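Mekmont Planner after two months: good for two arms, slow to learn

I write control software for a two-arm setup in our lab, and in June we moved from our own scripts to the Mekmont planning package. My colleague Yulan Wan did the installation. I used it every working day since then, so I think I can say something useful.

The main reason to buy it is the bimanual mode. You give one goal for the object and the planner finds motions for both arms together, with collision checks between them. In our old scripts each arm had its own plan and we added waiting times by hand. This was always fragile, and every new object meant new waiting times.

Furniture is our usual test, with goals set relative to the seat and not to the robot base. The approach poses are easy to edit in the viewer.
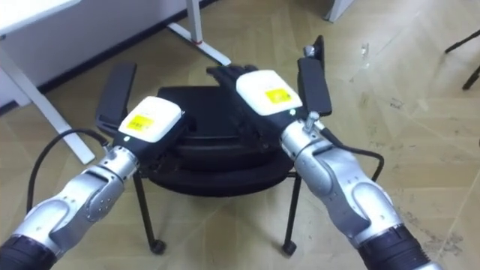 Both arms at the black stool, one gripper finger on each side of the seat.

Dark objects are the weak point of the perception module. With default settings the black cushion gave many holes in the point cloud, and I had to change the filter threshold to 20 before the seat edge became stable. The manual explains this only in the appendix. Casters also need care, as the planner treats every object as fixed until you mark it as movable.

Logging is very good. One long session gave me 356 planned motions, and I could replay each one step by step. The error messages are less good – "Error 1816" was only a missing joint limit in my configuration file, and I lost one afternoon with it. Support answered the next morning, a polite and exact reply from Indrek Avotiņš.

I give four stars from five. For a single arm I would stay with Grodstead, it is cheaper and starts faster. For two arms I will renew the license.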